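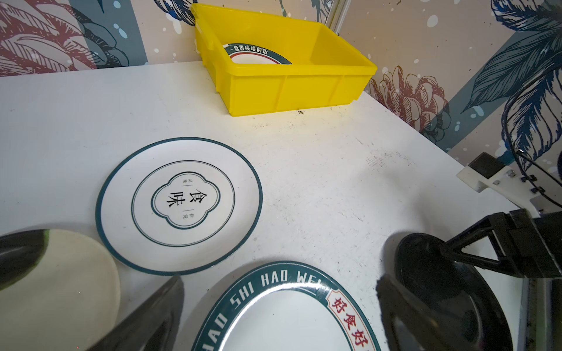
Slide 1: plates, and the yellow bin

Print this page | E-mail this page

OK, hi everybody, thanks for giving up a Saturday for crockery! Wait for people to sit down. Leave slide 1 up for the whole first part, I keep coming back to it.

Start with the plates, because they're why I got into this. Look at the lettering! My favorite is the big one at the front with HAO SHI HAO WEI curving along the teal rim — say it out loud, it means something like "good food, good taste." Then the smaller one with the emblem in the middle, 食味, the flavor of food. And the one standing in the yellow bin has a whole little sentence on its green rim, 一盘香喷喷的饭, a plate of nice-smelling rice. (Pause, let somebody who reads Chinese correct me.)

Now the cream plate in the corner. A slightly mottled surface, and I bet it's the one you'd reach for at breakfast. Ask: who has a plate like that at home? Hands up.

On to storing them. I like plates on edge in a bin, the way that green-rimmed one is leaning. You can flip through them like records and read the rims. Stacked flat, you only ever see the top one, and you lift 15 to get to the one you want. Don't pack the bin tight, leave room for your fingers. Big plates go in first.

Tell the Ramadan story here — 29 guests, every plate in the house out, and me putting them all away at 2 a.m. in the wrong cupboard. Keep it short, last time I ran over.

Then mention the Casier racks for people with deep shelves. Questions, then coffee.

Print this page | E-mail this page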